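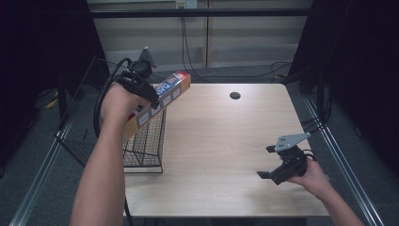

Slept badly, up before six. Rain on and off all morning, so the garden waited and I got on with the table and the wire basket instead. It has been the catch-all since we moved in May and I was tired of looking at it.

Rules for today: boxes go in the basket, loose papers go in the drawer, anything I can't name goes in the bin. Long boxes are a nuisance. The long thin yellow and grey one won't lie flat whichever way I turn it, so it will have to go in on an angle with one end sticking out. Tried the black basket on the carpet first, but bending over it hurt my back, so it stays up on the table even though it hangs over the side a bit. Must remember not to walk into it.

Found the Sotiropoulos receipt I turned the house over for last month. 55 dollars, and the return period ended ages ago. Also found two keys. One is for the old shed, the other I have no idea. Kept both, which breaks the rule.

Prasetyo Ngui rang at lunch about the shelf. He can bring it over in the ute if I help carry it up the steps. Told him any time after 2. He asked if I still wanted the Primunetti catalogue back and I said no, he can keep it – one less thing here.

Lunch was toast and the last of the soup. Washed up, then sat down for 30 minutes, which became nearly an hour.

Still to do: wipe the table down properly, vacuum under it, find a lid or a cloth for the basket so the dust stays out. The carpet is dark enough that it shows every bit of fluff. Might see if Vorkau has a second basket the same colour. I wouldn't pay more than 20 for it.

Prasetyo turned up at a quarter past four. Shelf is in the hall for now, leaning on the wall. Too tired to put it up tonight.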